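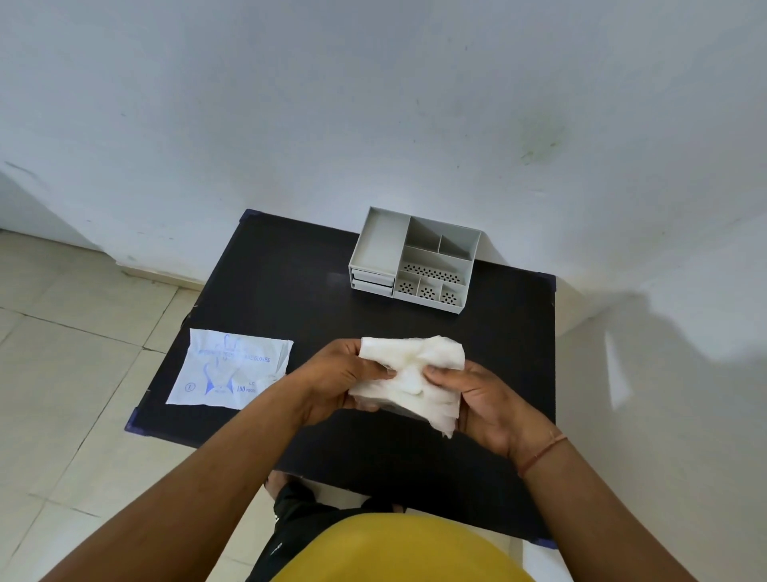 The Small Table by the Door

There is a particular joy in a piece of furniture that has exactly one job, and mine is a small square table with a black top. I bought it to hold a lamp. The lamp went to my sister, the table stayed, and over one winter it turned into the most useful spot in the apartment: the place where I get ready to clean things, fix things and pot things up, and where all the little white stuff of housekeeping (gloves, cloths, tissues, wraps, bags) finally has an address.

I came to the idea through Aiman Tuhumury, who taught a short evening course on household order at the Sinaga community rooms in March. I signed up expecting label makers. What we got was three evenings on where your hands go. Aiman had us write down every item we walked to another room for while wiping down a kitchen, and my list ran to 13 trips. Thirteen! Most of them were for something that weighs less than a letter.

"Put the light things together," was the advice, and I've been repeating it to anyone who will stand still long enough. Heavy supplies, the bottles and the bucket, can live under a sink forever and you'll always find them. It's the light things that wander. A glove ends up in a coat pocket. A packet of tissues slides behind the toaster and stays there until you move out.

So the table got an organizer, and I am more excited about it than a grown woman should be about molded plastic. It has a tall bin on the left, two shallow drawers under that, a long trough across the front and three little square bins ahead of the trough. The open parts on the right have holes punched through them in neat rows, with a sort of flower pattern on the small ones, and I love those holes. Dust and crumbs fall through. Air gets in. If you've ever pulled a sour sponge out of a closed box, you know why I care.

Before anything goes in, everything comes out. Aiman was strict about this and I've become strict too. The organizer starts bare, every compartment, and you look at it for a minute with the supplies next to it and think about which hand reaches for what.
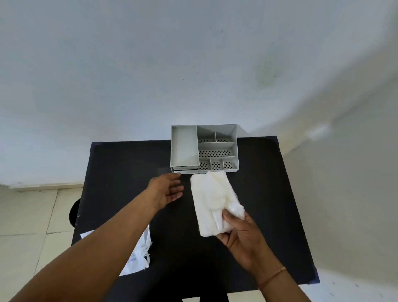 I'm right-handed, so cloths belong on the right, folded to the width of the trough. Drawers on the left suit me very well, as my left hand can pull one open while the right is still busy holding something. My neighbor is left-handed and built hers the other way around, with the whole tray turned sideways, and she swears she saves time on every single job. We have had long, happy arguments over this.

Gloves deserve a paragraph of their own. I buy the disposable kind in packets of 100, size L, and for years I kept them in the packet until the last one, digging around in there like someone hunting for the final olive. Now I take out 20 at a time and lay them flat in the upper drawer. The packet itself lies on the table until I've restocked, then goes up on a shelf. Flat gloves come out one by one, with no clump and no inside-out thumb. It is such a small improvement and I notice it every time.

The lower drawer is for things still sealed: refills, spare wraps, the odd sachet that came with something else. And the tall bin takes whatever stands up. At the moment I'm planning on a brush and a pair of scissors, though I change my mind weekly.

Then there are scraps, and here I'll admit to a weakness. I open and smooth out almost everything before I throw it away. Paper with a bit of printing on it, a wad of tissue, the crinkly wrapper from a new cloth. Part of it is thrift, and part of it is that I once threw out a spare key inside a ball of tissue paper and spent a long evening regretting it.

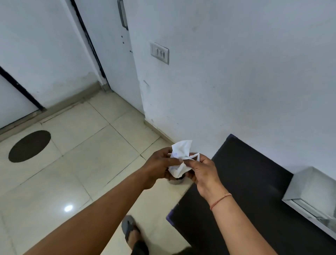 It takes a few seconds. Clean paper goes in a bag for packing ornaments, and the rest goes straight into the trash. I do this standing up, in slippers, usually with the radio on, and it has become a pleasant little ritual at the end of a tidy.

A word on the table itself, for anyone shopping. Small is good. Mine fits right up against a white wall in a tiled corner, and there simply isn't room on it for mail, which saves it from the fate of every other flat surface I own. A dark, matte top makes white supplies easy to spot. I have plastic protectors on all four corners, dark blue, and my hips are grateful. The top has picked up a few light scuffs, and I've decided to like them.

The wall behind has its share of smudges too. Painting it is on the list for summer, right after the hall closet, which currently holds two umbrellas, a tent and every cleaning cloth I haven't yet folded.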